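Rapport de projet : le tri des emballages plastiques à la résidence Grarnance
Licence 3, gestion de l'environnement
Rendu le 9 décembre

1. Contexte

La résidence étudiante Grarnance compte 161 logements répartis sur 6 étages. Le local à déchets se trouve au rez-de-chaussée, côté parking à vélos. Depuis mars, les bacs jaunes sont collectés par la société Plastitz, qui refuse ceux dont le contenu est trop mélangé. Un bac refusé part avec les ordures ménagères et la résidence paie le passage.

Notre groupe a voulu savoir quelles erreurs reviennent le plus souvent et si un affichage plus clair pouvait les réduire.

2. Méthode

Un questionnaire papier a été déposé dans toutes les boîtes aux lettres. Nous avons reçu 89 réponses exploitables. Nous avons aussi relevé le contenu des bacs avant chaque collecte, avec des gants et une grille de saisie reprise du cours de statistiques. Les pots de yaourt emboîtés ont été notés à part, car les consignes de Plastitz demandent de les séparer.
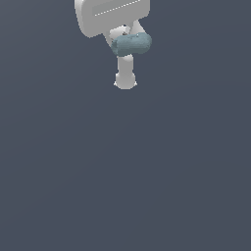

3. Résultats

Les erreurs les plus fréquentes concernent la vaisselle jetable, les jouets cassés et les cintres. Beaucoup de répondants pensent que tout objet en plastique va dans le bac jaune. Les bouteilles posent peu de problèmes, sauf quand elles sont encore à moitié pleines.

Les nouvelles affiches ont été posées au-dessus des bacs et dans l'ascenseur. Le nombre de refus a baissé ensuite, mais la période d'observation est courte et comprend des vacances. Nous ne pouvons donc pas attribuer cette baisse aux seules affiches.

4. Limites et suites

Les personnes qui trient déjà ont sans doute répondu plus volontiers. Les derniers étages sont peu représentés. Il faudrait refaire un relevé au second semestre, avec la même grille.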